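Notebook, card sorting, Plerndale bench
Thursday, started 8:40

Continuing with the slot task. Goal for the week is enough clean demonstrations of card into slot and card out of slot to retrain before Johanna needs the arm for her drawer work. Count at the start of the day was 1,605 kept episodes, both directions together. The split is bad. Too many insertions, too few removals, and nearly all of the removals are from the upper slots.

Plan was removals only until lunch, lower slots first, then insertions with the card starting at an angle in the fingers. The current policy does all right if the card comes in square. If it's tilted it pushes the corner against the divider and keeps pushing. It has hardly any examples of a person correcting a tilted card, so that's what I want more of.

Morning
Lost the first half hour to the glove. Thumb calibration drifted again after the warmup and the thumb closed short of the card edge. Redid the calibration with the hand flat on the desk, then again with the fist closed. Fine after that. If you take over from me, do both poses. One pose isn't enough, whatever the setup sheet says. I've penciled it in on the sheet.

Damian ran the laptop, I drove. He marks start and stop by hand and types a note if something goes wrong. We tried the automatic stop last week and it cut episodes while the fingers were still on the card, so the release never got recorded. Leave it off.

Removals are slow. The fingers are thick compared with the gap and you have to pinch the top edge of the card, lift a little, shift the grip, then pull. My first few tries were one long pull and the card bent. Those are marked bad. After that I used the two-step grip every time, and I'd ask everyone to do the same. Flurina's removals from Tuesday's batch use a sideways drag that works well for her, but mixed in with ours it gives the model two ways to do the same thing and it ends up halfway between them. I haven't deleted hers. They're tagged "drag" and left out of the training list for now.

Kept 59 before lunch. Threw out 5: the bent cards, one dropped, and one where I sneezed and the wrist jumped.

Afternoon
Angled insertions. Changed the prompt text from "put the card away" to "insert the card in the open slot," since the first one also gets used in the Trosinby data for putting cards in a box. Damian changed it in the config. Old episodes still need relabeling, script is half written.

Things to keep the same from now on:
Let go only when the card has stopped moving. Wait a beat, then open.
Back the hand straight out before going home. Don't swing over the organizer.
Vary where the card goes, but don't vary the order of steps.
If you miss the slot, recover and keep the episode. If you miss 3 times, stop and mark it bad.

The last rule is new. Up to now we threw out every miss, and I think that's the reason the policy has no idea what to do when the corner catches. Misses with a good recovery get the tag "recover" so we can weight them later or take them out.

Wrist camera picture is dim in the lower slots. Didn't touch the lights, it would make today's set look different from the rest. Worth trying in a separate batch.

Upload to Jireo started at 4:15 and was still going when I wrote this up. Check the file sizes tomorrow before clearing the local disk.

Open: finish relabel script, glove thumb, ask Iyer about a spare set of cards in case more get bent.

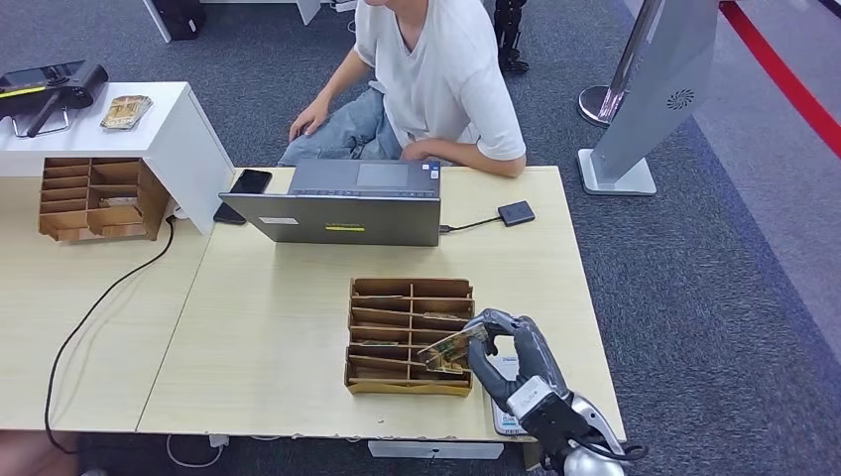

So-ying wrote underneath that she would hold off on weighting the "recover" episodes until there are enough of them to set a few aside for testing, and that the drag removals should get their own prompt text instead of sitting unused. She'll take the lower slots tomorrow and use the two-step grip.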